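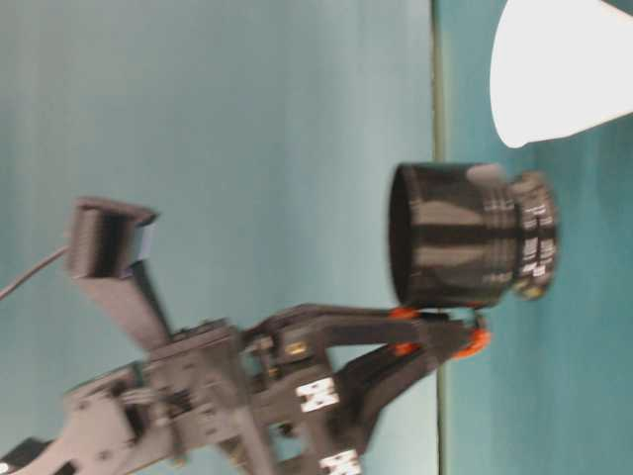 The debate over how machines should be taught to handle ordinary objects has been conducted, for the most part, in the language of quantity. Laboratories report how many hours they have gathered, funding bodies ask how many more are planned, and the larger figure is taken to belong to the more serious effort. I wish to argue that this habit has done the field some harm, and that the people best placed to correct it are those who sit at the controls while the examples are made.

My own view was formed during a review of the Westari manipulation programme, for which I was asked to read the session records and to write a short opinion on whether the collection was fit for its purpose. The programme had set itself a target of 300 demonstrations for each task. By May it held 1,098 demonstrations in all, and by the ordinary measure it was in good health. Wanda Greenberg, who managed the collection, was less satisfied. She had gone through the records task by task and found that in one of them, a simple transfer from one side of the table to the other, 80 demonstrations had been made by the same operator, from nearly the same starting position, in a manner so regular that any one of them could have stood in for the rest.

There is nothing improper in such a set. The operator, Emmett Dunleavy, was skilled, and skill tends towards economy. He had found a good path early and kept to it. A learning system trained on that path will learn it well and will have very little to draw upon when the object has been set down at a different angle, or a little nearer the edge of the table, or behind something else. The count rose by 80, and the knowledge available to the system rose by a good deal less.

The matter becomes plainer where two arms must work together. A single gripper reaching for a single object has a fairly narrow set of sensible choices. Once a second gripper is brought into the same small space, the choices multiply: which arm should approach first, how close the other may wait, and at what angle the fingers can close without meeting their neighbour.

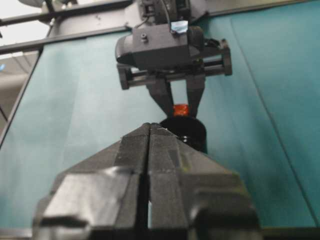 *Two grippers in a shared workspace, seen from the nearer one. The far gripper's fingers are closed on a small orange part above a black cylinder.*

Consider what a record of this kind must contain if it is to be useful. The view from the wrist shows the near fingers at very close range, and they hide part of the very object with which the work is concerned. A human operator makes allowance for this without much thought, by leaning to one side or by recalling where the object stood a moment ago. The system has only what was recorded. If every demonstration is made from the one convenient approach, the same portion of the object will be hidden every time, and the gap in the record will be as consistent as the rest of it.

Ardalan Ebrahimi, whose written comments were attached to the Westari review, took a different position, and it deserves a fair statement. He held that variety introduced on purpose is seldom the variety found in use. Operators told to vary their approach will do so in an artificial way, he wrote, and the result is a set of awkward motions that no sensible person would wish a machine to copy. He preferred a large body of clean work, gathered patiently, and trusted that natural variation would enter over time as operators changed and tables were reset.

I accept the first part of that argument. An instruction simply to "do it differently" is a poor instruction, and I have read records in which it produced very strange results. I do not accept the second. Natural variation enters only where the arrangements allow it. Where the table is reset to a marked position and the same person is rostered for the same task, very little will enter at all. The remedy is to vary the conditions and leave the operator free to respond to them well. Move the object and change its neighbours, and the operator's good sense will supply a fresh and honest motion in reply.

A related question concerns failure. It remains common practice to discard any demonstration in which the grasp slips or the object is knocked over. Clementina Falcão, who led operator training on the programme, asked that recoveries be kept whenever the task was completed in the end. Her request was declined at first on the ground that it would lower the quality of the collection. I believe she was right. A machine at work will slip, and a collection in which no grasp ever slips offers it no instruction on what to do next.

None of this is free of cost. Changing the conditions slows each session, and notes on what was changed must be kept with care if they are to be of any value. A programme that adopts these practices will report smaller figures than one that does not, and its managers will be asked to explain why. My recommendation to Westari was that its target be restated as a number of distinct starting arrangements for each task, with at least 2 operators recorded for every arrangement, and that the total be reported only in second place. I would make the same recommendation to any funding body that still asks for the total first.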